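Handheld gripper not reopening all the way after closing on thin plastic

Gradarow Users Board > Hardware trouble > Hand tools

prillen_vy
Posts: 38

Hi all, longtime reader, first time I've had to start a thread myself. We run the handheld version of the Gradarow parallel linkage gripper (trigger in the handle, black printed arms, brass bushings at the pivots) for collecting tabletop demos. Mostly kitchen stuff: bowls, cups, packets, grocery bags. It's been great with anything solid. Bags are killing me.

What happens is this. I close on a thin plastic bag, the fingers meet, I lift, all fine. Then I let go of the trigger and the fingers open maybe a third of the way and stop. If I wiggle the trigger they'll pop open the rest of the way, sometimes with a click I really don't like. Once it has done it, it keeps doing it for a few more grasps and then behaves again. With a mug or a sponge it never happens, or I've never caught it.

The width reading in the log says the thing is fully open, too. So every one of those episodes has a gripper that claims to be open with a bag still hanging off it. I have 754 episodes on the bag and bowl task and now I don't know which ones I can trust, which is a fun way to spend an evening.

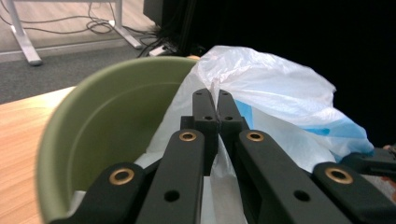

I've already tried a new return spring (same part, from the spares kit), cleaning the trigger slide, and backing off the pivot screws a quarter turn. The screws helped for one afternoon and then it came right back. Firmware is whatever shipped, I haven't touched it.

Has anyone else had this? And is it safe to keep using while I wait on parts? I'm a little worried about the click.

Vy Nghiêm

kozan_n
Posts: 3000

Sounds like film in the linkage. Thin bag material gets drawn down between the fingers when you close, and if you bury the tips in the folds there's plenty of it to get drawn down. Then some of it ends up between an inner finger and the arm in front, and your spring isn't strong enough to shove it out of the way. Your wiggle is.

Take the tool apart at the finger pivots and look for little shreds. I'd bet money.

And please unplug it before you do. I know it's a hand tool and the only thing moving it is you, but the encoder board on these doesn't like being poked while it's powered. I've replaced two.

prillen_vy

Oh, that's a good thought. I looked from the outside with a flashlight and saw nothing, but I didn't take the fingers off. Will do it tonight. Is there a trick to getting the bushings back in straight? Last time I swear it took me longer than the rest of the job.

kozan_n

Finger pressure only, chamfered side first. If it wants a hammer it's crooked. Pull it out and start over.

yxue_lab
Posts: 54

I don't think it's film. Or I don't think it's only film.

We had the same complaint in November and spent days hunting for shreds that weren't there. Ours was bushing wear. The hole in the printed arm goes slightly oval, the bushing tips when you squeeze, and then the arm binds on the way back. You notice it on bags more because everybody squeezes harder on bags. You can't feel the thing between the fingertips so you keep pulling the trigger until you're sure. On a mug you stop when the mug stops you.

Try this: no object, nothing near the fingers, squeeze as hard as you would on a bag and hold it for a few seconds. Let go. If it sticks, there's your answer and no bag was involved.

Yutong Xue

kozan_n

Worn bushings don't explain it coming and going though. An oval hole stays oval.

yxue_lab

It stays oval but the bushing turns in it. Sometimes it sits in a good position and sometimes it doesn't. Ours came and went exactly like that, a few bad grasps and then fine for an hour.

kozan_n

Then it would do it on everything, including the sponge. I squeeze the life out of a sponge.

mluc
Posts: 38

Can I ask about the part that would bother me more? The log says fully open when it isn't. Neither of your theories touches that. If the linkage is jammed a third of the way, and the encoder is on the linkage, the encoder should say a third.

Vy, which side is your encoder on? The older ones read the trigger, the newer ones read the arm. If yours reads the trigger, then the trigger is coming all the way back and the arms aren't following, so you've got slack somewhere in between. I'd look at the cable or the pushrod before I took a single finger off.

Mỹ Lục

prillen_vy

It's the trigger one!! I just checked. I had no idea there were two versions, I assumed it was measuring the fingers this whole time. Ugh.

OK so the trigger returns, the log is happy, and the fingers are doing their own thing. That makes the click make a lot more sense too.

khai_t
Posts: 754

Jumping in on the safety question because it got skipped. Please don't keep using it while it clicks. When ours clicked it was the pushrod end jumping back into its socket, and after enough of that the socket cracked and one arm swung loose while my coworker had his other hand right there, sorting out the bag. He got a pinched fingertip and a blood blister. Not a big injury, but those brass rings leave a very neat mark.

It's easy to shrug off because there's no motor. There is a spring, though, and when a stuck linkage lets go it lets go all at once. We have a rule now that nobody uses their free hand to pull a bag off the fingers. Put the tool down on the table, then pull.

Khải Từ

kozan_n

Fair. I was thinking about the board and not about fingers. Seconded on putting it down first.

grukex_fan
Posts: 54

This is why we switched to the Grukex. Metal arms, no bushings to pop out, and it reads finger position directly. Costs more but you stop having threads like this one.

khai_t

The Grukex is also so heavy my wrist gives out before lunch. Different thread please.

grukex_fan

Just saying.

prillen_vy

Update! Took it apart last night (unplugged, Nevzat, I promise) and I think everybody gets a piece of this.

There was a shred of white film wrapped around the left finger pivot, behind the wide arm where you can't see it from the front. Tiny, smaller than a grain of rice, but twisted up tight. So that's one point to kozan_n.

Then I did Yutong's test with the film out and nothing in the fingers. It stuck. Not every time, but when I really leaned on the trigger it stuck and then let go with the click. So film wasn't the whole story.

And the pushrod socket has a hairline crack down one side. When I squeeze hard I can watch it spread open, the rod end climbs up out of it, and on release the trigger goes home and the rod just sits there on the lip. Then it drops in. Click. That would be the slack Mỹ was asking about.

The bushings themselves look fine to me. I spun all four and none of them wobble, but I don't have a good one to compare with.

So the tool is in a drawer with tape on it until a new socket gets here. Ordered from Phan this morning and they say 16th April, which hurts, but OK.

yxue_lab

Glad it stuck with nothing in it! Well, not glad. I'll give you the socket over the bushings. I would still measure the holes while you have it open, since the socket cracked for some reason and extra drag in the arms is a good candidate.

kozan_n

Or extra drag from film. I'm happy with my one point.

While you have the old socket out, check whether the new one is the thick wall kind. They look the same in the bag. The thick one has a small step near the mouth that you can feel with a fingernail.

mluc

What are you going to do with the episodes? Don't throw them all out. If you have wrist video for all of them, you can see the fingers, so the real opening is in there somewhere. We tracked the fingertip gap from the video and replaced the logged width wherever the two disagreed. It was boring but it saved most of our set.

prillen_vy

I do have video for every one, and the tips are in view pretty much the whole time. So that might work. Did you do it automatically or by hand?

mluc

Automatic for a first pass, then I went through the releases by eye. The tracker got confused whenever the bag was bunched up over the tips. You only really need to look at the second or so after each release. Closing should be fine if your problem is only on the way back.

khai_t

One warning on that. If the rod was climbing out during the squeeze, like she saw, then the closed width is off too, a little. The trigger keeps moving and the arms don't. It'll look like a firmer grasp than it was. I'd at least check a few before trusting the closing half.

mluc

Good catch, I take that back. Ours was a slipped cable so we only had it on release. Check both.

prillen_vy

OK, both halves then. I'm going to pull 54 of them from different dates and go through those by hand first, and see how far back it starts. If the early ones are clean I'll only redo the later batch. I'll post what I find, and also whether the new socket has the step.

Does anybody know if the arm-side encoder fits the older handle, by the way? Support hasn't answered me yet.

kozan_n

It fits, but you need the longer cable and you have to file down one corner of the cover. I'll dig up my notes and send them to you.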